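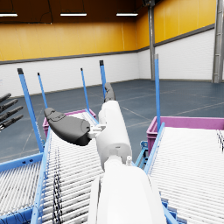

Jesovcombe street food market, stallholders' meeting, August. Start 6:40 pm, back room. Last month's notes agreed, no changes.

**1. Dumpling night**

- Going ahead. Grivska stall to lead, two others doing fillings.
- Grivska want to do 1000 dumplings, all folded same day. Long talk on whether that's doable. Settled on 700, rest made the night before and frozen.
- Fillings: pork and cabbage, potato and curd cheese, mushroom. The sour cherry one dropped for now, leaks when boiled. May come back as a fried version.
- Sauce table to be shared. One big pot of browned butter, one of sour cream with dill. Chili oil extra.
- Price per plate not agreed. Six on a plate seems to be the feeling, a few want eight. Back next meeting.

**2. Flatbread oven**

- Ostano quote is in: 4000 for the small oven, delivery on top. More than last year.
- Bühler stall said they could lend their old deck oven till spring. Slow to heat, fine once going. Needs a new door seal.
- Agreed to take the loan first and look at the quote again after winter. Ostano to be told this week.
- Question over who cleans it. Whoever bakes last. Written rota on the wall.

**3. Broth stall complaints**

- Two customers said noodle soup was lukewarm after 9. Stall says the pot gets topped up with cold stock at the busy time.
- Suggested second pot kept at a simmer on the back burner. They'll try it.
- Also bowls too small for the big portion, spilling on the counter. New bowls ordered, 200 to start.
- Bones: butcher now wants orders in two days ahead. Everybody using the shared order please note, its been missed twice.

**4. Frying oil**

- Used oil pick-up changing to every other week. Drums must be lidded and labelled with stall name.
- No more pouring the fish fryer oil in with the doughnut oil. Doughnut stall very firm on this.
- Strainers: buy three. Approved.

**5. Seating**

- Long tables near the grill end get smoky. Move them toward the gate, try it for a month.
- Request for hooks under the tables for bags. Liked by most, cost to be found out.

**6. Any other business**

- Pickle swap, bring jars with lids that fit. Last time was a mess.
- Someone left a tray of smoked mackrel in the shared fridge. Please collect it.
- Corn cart wants to start at 4 instead of 5. OK if the grill stall is already lit.
- Allergy cards out of date on three stalls, sesame missing off all of them. Fix before next market.

**To do**

- Grivska: final filling amounts, flour order
- Bühler: door seal, oven dropped off by 2 pm on set-up day
- Broth stall: second pot
- All: allergy cards, bone order on time

Closed 8:15. Next meeting same room, plate price first on the list.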